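Zimuston Fitness Studio – Equipment Inspection, Cycle Room
Date: 19/03/2021
Inspector: Steinar Vídalín
Bikes checked: 14 (Skoro)

Pedals and cranks – Pass. Left crank bolt on bike 3 retightened.
Emergency brake – Pass on all units.
Seat post clamps – Fail, bike 9. Pin does not seat fully. Tagged out of service.
Power cords – Pass. No fraying or exposed wire.

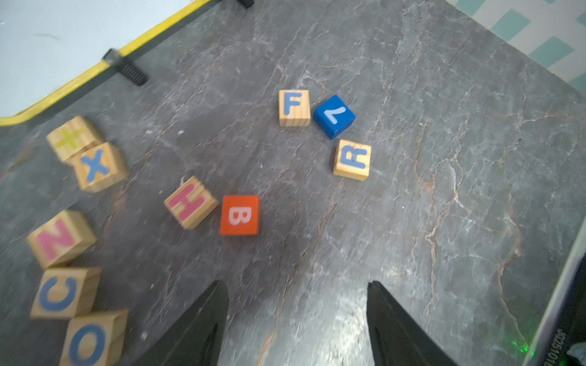 Resistance calibration – Bike 6 reads 98 percent of reference, within limits. Odometer at 1,754 miles; belt change not yet due.
Floor mats – Pass. One corner lifting by the door, retaped.
Exit path – Clear.

Comments: Replacement pin ordered from De Haan. Bike 9 stays locked until it is fitted and load tested. Reviewed by Clifford Campbell.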